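Section 5: Folding and storing the Udik cleaning cloths

Read Section 4 (Washing) first. A cloth that has gone through the machine with fabric softener will fold beautifully and then push water round the worktop for the rest of its life.

The packet suggests rolling the cloths. We tried that for most of February and would not recommend it. Rolled cloths come undone in the drawer, and you end up folding them anyway.

5.1 Before you start

You need a clear, flat surface a good deal larger than the cloth. A pale one helps, as you can see what the cloth has left behind. Strömberg's care leaflet asks for a padded folding mat. Carolina Simões folded a full load with the mat and another without it, and none of us could tell the two piles apart. Save your money.

Caution: do not put a cloth away damp. The label says "quick drying", which is generous. Leave it on the rail overnight, whatever it feels like at teatime.

5.2 Folding

1. Lay the cloth flat, with the care label facing you. If yours has no label, either side will do.

2. Smooth it from the middle outwards with the flat of your hand. Don't pull at the corners — the edges stretch and never quite go back.

3. Fold it in half, then in half again. Thirds look smarter in the brochure but make a lump that won't sit under the drawer divider.

4. Turn the cloth so that the long sides run away from you and the folded lip is at the near end. Check that the shape is roughly a rectangle. It does not need to be perfect, despite what Illura's video would have you believe.

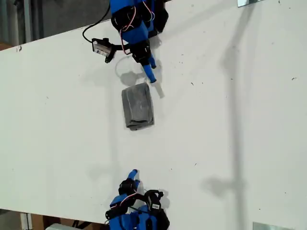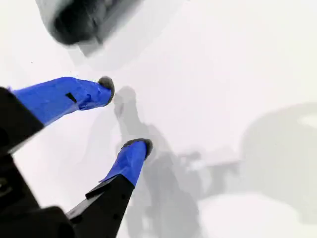 5. Press along the fold once with your palm. Ironing is listed as optional. We have yet to find anything it does for a cleaning cloth.

6. Wipe the table before you lay out the next one. Specks left on the top will end up inside the folds.

Note: mottled grey cloths hide stains very well, and that cuts both ways. Look them over by a window before you decide they are clean.

5.3 Storing

Stand the cloths on edge in the drawer, lip upwards, so that you can take one without disturbing the others. Drurex sells a box with 2 compartments for this. An old shoebox does the same job and has a lid.

The packet claims 100 washes per cloth. Edvin Dahlgren's started to go thin at the corners well before that, so treat the figure as hopeful.

5.4 If the cloth will not stay folded

Check for a twisted hem, which usually means the spin was too fast. Wash again on a slower setting and dry flat. If it still springs open, use it for the bicycle.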